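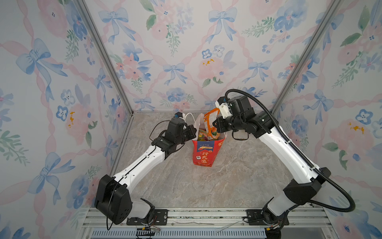 Skiltstead Community Services has packed gift bags for its visiting program every spring for the past 3 years, and the work is coordinated from a single room behind the organisation's main office. The coordinator responsible for the program agreed to speak about how the bags are assembled and what goes into them. She began with the bag itself. "We settled on paper, with handles, and it has to stand up unaided," she said. "If it folds over when you let go of it, packing takes twice as long." The red bag with the white handle meets that requirement, and the orange snack packet showing above its mouth reflects another of her preferences. "I like something bright near the top. People look in before they reach in."

The program delivers to residents of the Drandine and Llorente housing estates, most of whom live alone. Demand has grown to up to 1,000 bags a season, and the packing now begins well ahead of the September deliveries. Asked how the contents are chosen, the coordinator said that the list is reviewed each winter with the residents themselves. "They were quite firm with us about soap," she said. "They had enough soap. They wanted biscuits, tea and something salty."

Heavier goods are placed in the bottom of the bag and packets are stood upright along the sides. Tins were withdrawn from the list last year after several handles tore in transit. "A paper handle will carry a fair bit if the weight sits flat — it won't forgive a tin rolling about," she said. Each bag also receives a card with the office telephone number, tucked in last.

The coordinator was asked whether a plain carton would be cheaper. She acknowledged that it would, and said that the question had been raised when the budget was drawn up. "A carton looks like a delivery. We wanted residents to feel they had been given a present, and the colour does a lot of that work."

Residents of either estate who wish to be added to the list may contact the Skiltstead office during business hours. Requests for this season close on August 29, 2019.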